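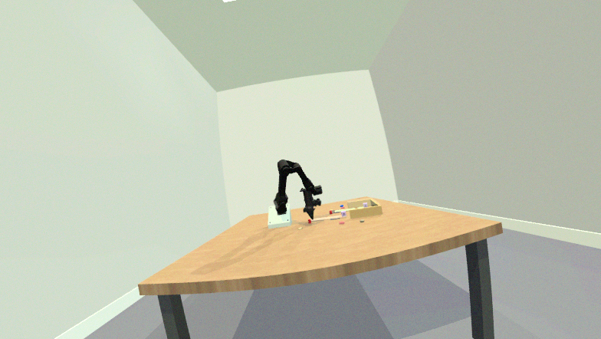

**Rodska Documentation Office**
Technical Editor, Beauty Appliances

## 3. Setting Up the Ferell Lighted Makeup Mirror

Read this section in full before connecting the mirror to power. Keep the carton and the foam inserts until the warranty card has been registered.

### 3.1 Assembly

1. Place the base on a firm, level surface with the rubber feet facing down.
2. Insert the stem into the base and turn it clockwise until it clicks.
3. Hold the mirror head by its rim and lower it onto the stem. The head weighs 310 grams and should be supported with both hands.
4. Tighten the collar by hand. Do not use pliers.
5. Peel the protective film from the glass, starting at the tab.

> **Note:** Units sold with the Dankwa travel base have a folding stem. Omit step 2 and open the stem fully before attaching the head.

### 3.2 First Use

1. Connect the supplied adapter to the base, then to a wall outlet.
2. Press and hold the power button for 4 seconds. The ring light comes on at its lowest setting.
3. Tap the button to move through the Daylight, Office and Evening settings.
4. Slide a finger along the lower rim to adjust brightness. Maximum output is 1,030 lux, measured at normal viewing distance.

The Daylight setting is recommended for matching foundation and concealer. Check eye makeup again under Evening if it will be worn indoors after dark.

> **Caution:** Do not leave the mirror in direct sunlight. The magnifying side can focus light and cause a fire. Turn the glass to face the wall, or use the cover, when the mirror is not in use.

### 3.3 Cleaning

1. Switch off the light and unplug the adapter.
2. Wait nearly 60 seconds before touching the ring.
3. Wipe the glass with a soft, slightly damp cloth. Powder and hairspray residue may need a second pass.

Do not apply makeup remover, nail polish remover or alcohol to the rim. These products cloud the plastic, and the damage is not covered by the Vindum warranty.

For replacement adapters, see Section 7.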